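Perkgate开放日走访：仿真厨房里攒出来的“经验”

五月去了一趟Perkgate的开放日。去之前对方在邮件里写得很满，说他们的数据平台Listora能让机器人“学会做家务”。这种话我听得多了，所以带着一肚子问题去的。

下午场来的人不多，大半是做集成的同行。负责讲解的是Vasilică Coman，话不快，遇到不想答的问题就翻下一页。他先讲流程：操作员坐在工位上，用手柄带着仿真里的双臂走一遍任务，系统把每一步的关节角度和画面存下来，算一条示范。攒够了就拿去训练。一间厨房布置好以后，他们会换台面花纹、换柜门颜色、换物件的位置，再让人重做。
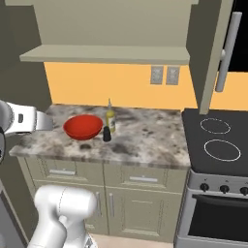 Perkgate仿真厨房的台面区域：红碗、油瓶和一只黑色小瓶，右侧为灶台。

我问的第一个问题是，一个任务到底有多少条示范。答案是359条，其中人工录的占多少，Coman说“要看怎么定义”。后来旁边一位工程师补了一句，原始录制只有19条，其余是在此基础上由程序改动物件位置生成的。这个比例本身不算丢人，行业里都这么干，可宣传册上只印了那个大的数字，我觉得不妥。

第二个问题是失败的示范留不留。他们的做法是删掉，只留成功的。我不太赞成。手滑了、碰歪了、退回来重抓，这些片段对学习系统恐怕比顺顺当当的那种更有用。Coman的回答是Sellar那边的客户要求数据“干净”。干净到什么程度，由谁来判，没有细说。我翻了一下他们发的标注规范，判定成功的那一节不到半页。

中间休息，咖啡不错，展架上的资料倒是旧版，连Jitaru这个合作方的名字都还没加进去。
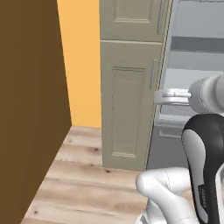 开门类任务是我最想看的，也是最容易在仿真里占便宜的一类。现实中的门有密封条，有铰链阻力，拉的角度不对，手爪会打滑。仿真里这些都是参数，写多少就是多少。演示里机械臂的末端已经到了那台浅灰色电器的银色弯把手上，看姿势像是握住了，可“像是握住”和受力正确是两回事，单凭画面没法判断。旁边那个灰绿色的高柜用的是细长的竖直拉手，和弯把手形状差得很远，我就问模型换一种把手还行不行。得到的回答是“正在做”。再问接触力有没有一起记录，说有，但当天不展示曲线。

提问环节留了几乎20分钟都不到，我只轮上一次。有人问真机验证，Coman说在实体厨房里试过5个任务，有3个“达到预期”。预期是多少，每个任务跑了几遍，没有给。我会后又写邮件追问，到写这篇的时候还没收到回信。

说句公道话，采集界面做得顺手，重置场景很快，我上手试了一会儿，没有明显的延迟。录制回放也方便，可以逐帧往回拖，动作和画面对得上。如果只是想低成本攒一批示范，先把训练流程跑通，这套东西可以用。要拿它替代真机数据，我手里的材料还不够。

参观资料里附了试用申请表，我拿了一份，打算先申请开门任务的原始录制，看看那19条到底长什么样。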